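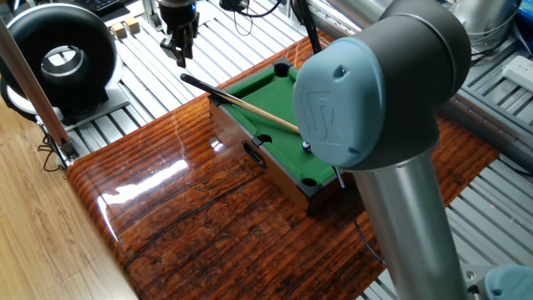 Endusard Miniature Tables: Gallery

Small billiards tables for desks and shelves, listed with their fittings and care notes. Page revised October 11, 2018.

Playing surface
Green felt in a dark wooden frame. Brush from the centre towards the rails with a soft, dry brush. Do not use water on the cloth.

Pockets
Empty all pockets before lifting the table. Balls left inside can mark the felt in transit.

Cue
Pale wooden shaft, black butt. Store flat. A cue left leaning against a wall for long periods will bend.

Base
Varnished wooden slab, reddish-brown, rounded front edge. Wipe with a dry cloth and keep out of direct sun. Felt pads can be fitted underneath on request.

Spares
Replacement cloth is supplied by Craddock in packs of 16. Balls and cues are ordered through Perik; the spring list closes in April. Orders over 40 pieces are shipped in two cartons.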